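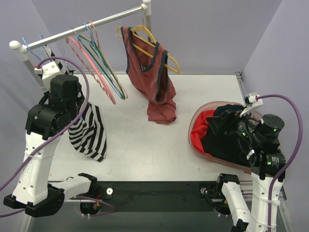 Porport Town Council - progress report on the Community Connections grant

Period covered: the four months to the end of May

We're really pleased with how the spring has gone, and it's a pleasure to be able to tell you so. Your grant has now supported 14 local groups, from the bowls club to the new mothers' group in Orow, and most of them had never asked the council for anything before.

Grants to groups
Awards have been small on purpose, and the form is down to one page. The Orow brass band replaced its music stands and played at the spring fair for the first time in years (they were terrific!). The river path group bought tools and cleared the stretch between the footbridge and the mill. Two awards are still waiting on bank details.

Ward walks
Council members have now done 4 of the 6 ward walks we promised. We had 61 residents along on the Grorkus walk, far more than we had planned for, and it ran well past lunchtime. People wanted to talk about crossings, streetlights and the bus shelter on Mill Street. The shelter has been reported to the county and we have a repair date. The crossing will take longer - it needs a traffic count first, and that can't be done until school is back.

Town newsletter
We printed 1,000 copies of the first issue and they were gone from the library and the post office in under two weeks. The second issue will have a proper events page and a list of who to call about what, which was the most common request on the walks.

Sekiguchi Hall
The new kitchen is in and the evening bookings have picked up nicely. The ramp at the side door is behind schedule. Our first contractor withdrew, and we are getting fresh quotes now. We don't expect to go over the amount set aside, but we will let you know before agreeing to anything.

Next steps
The last two ward walks are both in Orow, one of them in the evening so that people who work days can come. Applications for the second round of small grants open at the same time. The open council session on the Tuesday after the fall fair will hear from the groups themselves, and we would love to have someone from your office there.

The spending sheet is attached separately, with receipts for the hall kitchen.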